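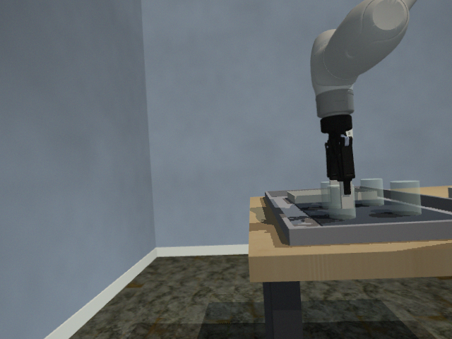
Demonstration Day Safety Checklist – Robot Bench and Simulator Screen
Huststead Training Centre, Drerthorpe
Completed Oct 12, 2021, before doors opened. Form 1242.

Status is marked OK, FIX or N/A. Comments go under the item they belong to. Anything marked FIX has to be closed out before the public come in.

Section A – Simulator display

A1. Screen shows the same task visitors will see at the bench. OK
Comment: The tray on the table with the four clear cylinders standing in it is loaded, arm over the top and black gripper pointing straight down. Leave it on this one for the morning. The other saved tasks confuse people when they walk from the screen to the bench.

A2. Operator can stop the simulation from the keyboard without leaving the chair. OK

A3. Cables to the screen taped or under matting. FIX
Comment: Matting stops short of the wall outlet. Second piece brought from the storeroom and laid. Closed.

A4. Sign states that the screen is a simulation. OK
Comment: Moved up to adult eye level. In May it was behind the chair and several visitors asked where the blue room was.

A5. Gripper clearance in the simulated task checked against rims of the cylinders. OK with comment
Comment: The black fingertip crosses in front of the rim of the near left cylinder from this viewpoint. It is hard to judge depth from one view. Operator to turn the view before starting the pick, and to say out loud what is being done.

Section B – Robot bench (Metwally cell)

B1. Barrier in place on all open sides, 600 mm minimum from the edge of the arm's reach. OK
Comment: Measured at three points with the arm at full stretch. Do not shift the barrier to make room for strollers.

B2. Emergency stop tested from both positions. OK
Comment: Bench button and pendant both tested, reset and tested again.

B3. Speed limit set to demonstration mode. FIX
Comment: Was still on the workshop setting from the evening class. Changed and locked. Key is with the bench operator. Closed.

B4. Gripper fingers secure, no cracks, no loose screws. OK

B5. Cylinders free of chips and sharp edges. FIX
Comment: One had a rough rim and was thrown out. Replaced from the spare box. Plastic only at the bench, no glass at any time during the open day.

B6. Tray fixed to the table and does not slide when pushed by hand. OK

B7. Program run through without visitors. OK
Comment: 20 full cycles, no drops. One pause on the seventh when the pendant cable got pulled. Cable re-routed along the table leg.

Section C – Visitors and room

C1. Group size at the bench held to 15. OK
Comment: Colour-coded tags at the front desk. If a school group is larger, split it and send half to the Somport conveyor first.

C2. Aisle from the bench to the rear exit clear. FIX
Comment: Two stacks of chairs in the way. Moved to the hallway, then moved again as they were blocking the washroom door. Closed.

C3. First aid kit stocked and visible. OK
Comment: Low on eye wash. Enough for the day, reorder this week.

C4. Fire extinguisher in date. OK

C5. Noise at the front row comfortable without ear protection. OK
Comment: Compressor is loud on start-up. Run it up before each group comes in.

C6. Visitors trying the pendant. N/A
Comment: Not offered this year. Visitors can try the simulator controls with the operator beside them – the bench is operator only.

Section D – Between sessions

D1. Arm parked and motors off before anyone steps inside the barrier.
D2. Tray reset by the bench operator only.
D3. Simulator reloaded to the tray task.
D4. Floor checked for dropped cylinders, pens and coffee cups.
D5. Any stop, bump or near miss written on the back of this form, with the time.

Cleared to open: Yes
Items carried over: eye wash, longer matting for the simulator cable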